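Imprimir | Enviar por correo
Categoría: Preguntas frecuentes > Paneles y superficies decorativas

¿Qué tamaño tienen los paneles con estampado de terrazo?
Se venden en dos anchos, 30 y 34 cm, y se pueden combinar en la misma pared. El grosor es de 8 mm en ambos casos.

¿El dibujo se repite?
Sí. Las manchas negras, mostaza, rosas y gris azulado son irregulares, pero en una pared ancha la misma forma vuelve a salir. Si le molesta – a algunos clientes les pasa –, gire un panel de cada dos.

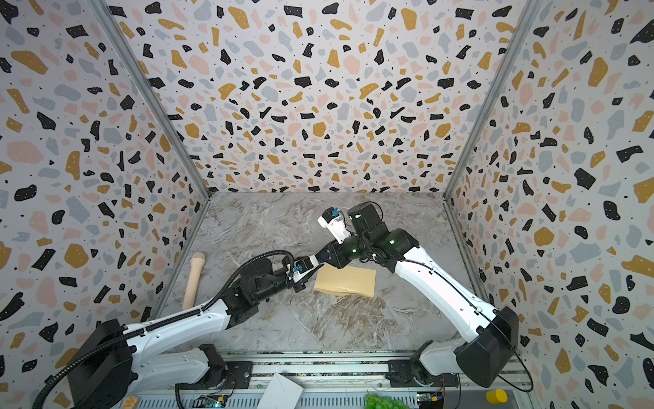 Tenga en cuenta que al girarlo la junta puede quedar más visible. Presente los paneles en el suelo antes de pegarlos.

¿Combina con una superficie de mármol?
Con una gris veteada, sí. El fondo blanco del terrazo admite vetas grises y marrones. Evite los mármoles verdes.

¿Cómo se rematan las esquinas?
Con perfil metálico gris o con sellador blanco. El perfil Drustik se pide aparte.

¿Cómo se limpian?
Paño húmedo y jabón neutro. No use estropajo ni lejía.

¿Puedo ver una muestra?
En la tienda de Irnberg tenemos más de 30 estampados. Pregunte por Shahla Bagheri o pida el muestrario por correo.

Imprimir | Enviar por correo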